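Drorkstead gym to extend hours, end joining fee

By Poonam Saxena
Thursday, June 3, 2021

14 comments | 37 shares

The Herkedel fitness center in Drorkstead will open earlier on weekdays and stop charging new members a joining fee, the center's manager said this week.

The new hours start on the first Monday after the end of the school year. Doors will open at 5:30 a.m. instead of 7 a.m., Monday through Friday. Closing time stays at 9 p.m. Weekend hours are not changing.

Manager Vija Rebane said the early opening was the most common request in a survey the center sent to members this spring. Of the 416 people who got the survey, 276 sent it back. Most of those who asked for earlier hours said they wanted to work out before going to their jobs.

"We have people sitting in their cars at ten to seven," Rebane said. "Some of them have to be at work by eight. They get half an hour and then they have to shower and leave."

The joining fee, now $40, will be dropped on the same day. Members who paid the fee since the start of the year will get a credit on their next monthly bill. They do not need to apply for it. Monthly rates are staying where they are, and the discount for students and people over 65 will continue.

The center has been open at its present address on Mellel Street for 11 years. It has a weight room, a cardio room, two studios for classes and a small walking track on the upper level. There is no pool. Members who want to swim can buy a reduced-price day pass for the public pool across the parking lot, an arrangement that Rebane said would go on for at least another year.

During the early hours only the weight room and the cardio room will be open. The studios and the track will open at 7 a.m. as before. One staff member will be on duty at the front desk from 5:30 a.m., and the side entrance will stay locked until 8 a.m. Members will need their key card to get in. Anyone who has lost a card can get a new one at the desk for $5.

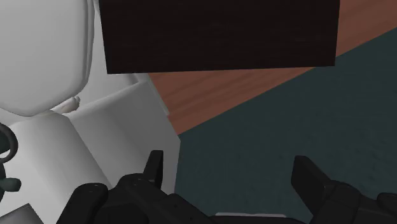
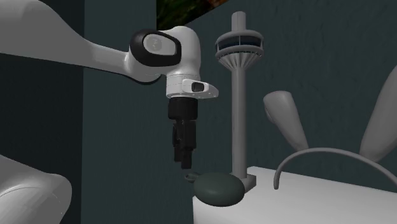
A black gripper appears in both computer renderings.

The class schedule will also change. Spin will move from Tuesday evening to the larger studio on the same night, and the beginner yoga class that was dropped last October is coming back. A strength class for older adults will be held twice a week at 10 a.m. in the smaller studio. Classes are included in the monthly rate, but spaces have to be reserved by phone or at the desk. Reservations open two days ahead.

Child care will be offered on weekday mornings from 9 a.m. to 11:30 a.m. The room takes children from two to eight years old, and parents must stay in the building. The charge is $4 a visit.

Rebane said the center had looked at staying open all night, as some larger gyms do, and decided against it. Only a small share of the people who answered the survey wanted that, and it would have meant either paying a night shift or leaving the building without staff.

"I don't want people lifting heavy weights alone in there at two in the morning," she said.

Parking was the most frequent complaint. The center shares its lot with the pool and with the Mạc bakery, and the spaces closest to the door are often full by late afternoon. Rebane said she had asked the landlord to repaint the lines at the back of the lot, where they have worn off and drivers leave wide gaps between cars. She did not have a date for the work. Members can also use the street spaces on the north side of Mellel Street, which are free for two hours.

Several people who answered the survey asked for more squat racks. The center will add one, and will move two of the rowing machines upstairs beside the track to make room. The weight room will be closed on the Sunday before the new hours begin so the floor mats can be replaced. The cardio room will be open as usual that day.

Other requests are still being looked at, including longer hours on Sunday, better ventilation in the locker rooms and a bike rack with a roof. The existing bike rack is next to the side entrance. The music volume in the weight room drew comments both ways and will be left alone for now.

Members who have put their accounts on hold can restart them by phone and will keep the rate they were paying before. Accounts can stay on hold until the end of October. After that date they will be closed, and anyone who wants to come back will have to fill out a new form.

An open house is planned for the Saturday before the change, from 10 a.m. to 3 p.m. Visitors can use the equipment without charge and try short versions of the classes. Staff will give tours on the hour. Visitors under 16 need to come with an adult. The first 300 people through the door will get a free one-week pass, which can be used any time before the end of the summer. Current members can pick one up for a friend.

The new schedule is posted by the front desk, and printed copies are available there.

14 comments | 37 shares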